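Bình Doãn
Robots, mostly small ones. Notes from the bench at Trimell.

1/
Okay, our September result is finally written up and I've been itching to talk about it. Short version: we taught a cheap arm to do kitchen chores by letting it practise on its own mistakes, and it got a lot better from a very small pile of extra demos. Thread!

2/
Some background. The usual recipe is that a person drives the arm through a task over and over, you record all of it, and you train a policy to copy the person. We started there too. Our base set is 1031 demos, all of them done by hand by me and Hyvönen (my labmate, very patient, much better driver than I am).

3/
The trouble with copying is that good drivers hardly ever mess up. So the policy has never seen what to do when the gripper comes down a finger's width too far left. It drifts a bit, then it's somewhere it doesn't recognize, then it drifts more. Anyone who has trained one of these knows the slow wander off into space.

4/
What we tried: let the policy run, and the moment it starts to go wrong, a person takes over and drives it out of trouble. Keep only the rescue. Throw away everything before the takeover and everything after the arm is back on track. The clips are tiny, just a few seconds of somebody fixing something.

5/
People have done takeover-style correction for years and we're standing on all of that. Our bit is the trimming, plus how we weight the clips. Each rescue counts for more if the policy was confident right before it went wrong. Confident and wrong is where the good lessons are!!

6/
Numbers. We run every version through the same 100 trials, with the starting spots for the objects fixed ahead of time so we can't fool ourselves. Copying alone finished 58. After 4 rounds of rescues it finished 83. I made Hyvönen rerun the whole second set while I was out of the room and the count came back the same.

7/
And the extra driving for all those rounds fit into a single afternoon. I kept checking the logs thinking we'd lost a folder somewhere.

8/
We also tried the boring comparison, same amount of extra driving but spent on fresh full demos. That finished 64. So more data helps a little, and data from the right moments helps a lot more. This was the plot I was most nervous about and it's now my favourite one in the paper.

9/
The task family is all pots, play food and small blocks on a toy kitchen. I love this setup. The colours are bright, everything is small enough for the arm, and the pot is wonderfully awkward: shiny metal, a rim to clear, and once the gripper is down in it the fingers hide a good part of what you're after. 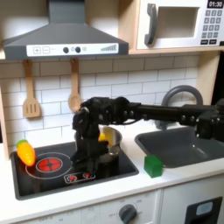

10/
What still fails. Shiny things, mainly. Reflections on the pot change with the light in the room, and our late afternoon runs were noticeably worse than the morning ones. We tried mixing up brightness in training and it helped less than I'd hoped. If you've got a trick for this, please reply, I will read every one.

11/
Also, takeover timing is a human skill and we're not equally good at it. I grab the controls too early. Hyvönen waits, and the later rescues turned out more useful per clip. We only have two drivers so I wouldn't lean on that too hard, but I'd love to see somebody with a bigger crew look into it properly.

12/
Code for the trimming and weighting is going up once I've cleaned out my embarrassing variable names. The rescue clips will go up with it, including 14 where the rescue itself went badly. We left those in on purpose and the policy didn't seem to mind, though we haven't tested that on its own yet.

13/
Next up is drawers and cupboard doors, where a bad pull can jam the whole thing and you can't just back out the way you came in. First runs are a mess and I'm having a great time. Ask me anything, I'm around till dinner.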